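4.2 Desktop disassembly and reassembly
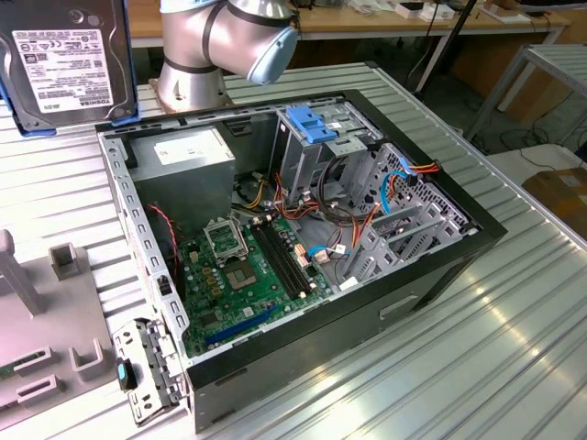
The second group of tasks comes from a small repair shop, where used desktop computers are opened, stripped of usable parts and rebuilt. We chose it because the work is common, the parts are cheap, and a person learns it in an afternoon. Each trial starts with the side panel already off and the case lying flat. The arm must handle a hard drive, a memory module and the cables that connect the drive to the board.

Figure 3. The desktop task, with the tower open on the worktable and a Toshiba hard disk drive upright in a blue holder.

We ran 278 trials with the Rakena controller, of which 259 were scored. The other 19 were stopped by the operator before first contact and are left out of the tables. Drive placement was the most reliable step. The drive is rigid, the holder fixes its starting pose, and the cage guides it once the leading edge is in. Memory modules were harder - most failures came from pushing before both ends were lined up with the slot.

Cables remain the main problem. Power leads shift whenever a nearby part is moved, so a plan made at the start of a trial is often out of date by the time the arm reaches the connector. Replanning before each grasp helped, but it made trials slower, and in 11 of them the arm closed on the wrong lead.

On this evidence we would not leave the system alone with a full rebuild. It can do the rigid parts of the job while a technician handles the wiring, as in the split used by Leung and Au for the Zostholm bench.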